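Getting Cricket Whites White Again (and Other Wash Day Notes)

I play for Clergate on the weekends, badly, and I've been doing the team's laundry since September. That means grass stains. It means red ball marks on every pair of pants, and sunscreen collars that have gone the color of weak tea. My own method has changed a lot, so I'm writing it down before I forget.

Start with cold water, always. Hot water sets grass, and I ruined a nearly new sweater finding that out. Shake off the dry dirt outdoors, turn everything the right way out and leave it in a tub of cold water while you have your dinner. 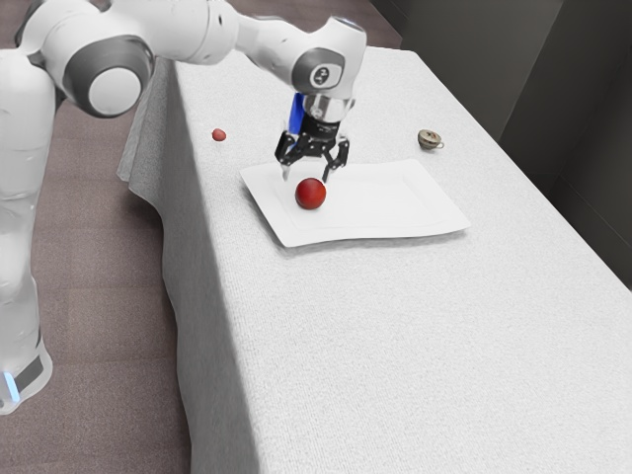 Image credit: Barnard Render Library

For knees and elbows I mix a paste of dish soap and baking soda and work it in with an old toothbrush. Go gently! I used to scrub like mad and all I got was fuzzy knees. Leave it on for half an hour, then rinse from the back of the cloth so the green gets pushed out the way it came in.

Ball marks are a different animal. They're mostly dye and polish, so I dab on a little rubbing alcohol first, on a white rag (a colored one will make you cry), and keep moving to a clean patch.
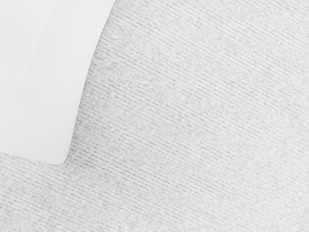
After that it all goes in on a normal warm cycle with an oxygen powder. I skip chlorine bleach completely. It turned the Dutell shirts a nasty yellow, and the team badge never looked the same.

Dry everything outside if you can. Sun does more for whites than anything I've bought, and the dryer will bake in whatever you missed. I hang pants by the cuffs, upside down, and hardly ever iron them.

Shoes next. Take out the laces and insoles, let the mud dry hard, then knock it off with a butter knife before any water gets near them. Stuff them with newspaper overnight and change the paper in the morning.

Last thing, fruit. If you pack snacks for the break like I do, peach juice on a white shirt looks like nothing at first and goes brown later. Rinse it in cold water right there at the ground, even if you have to bat in a damp shirt. 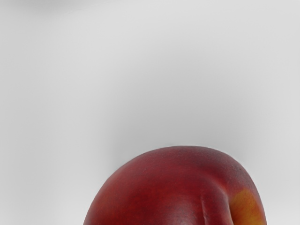
A ripe peach, deep red on the skin.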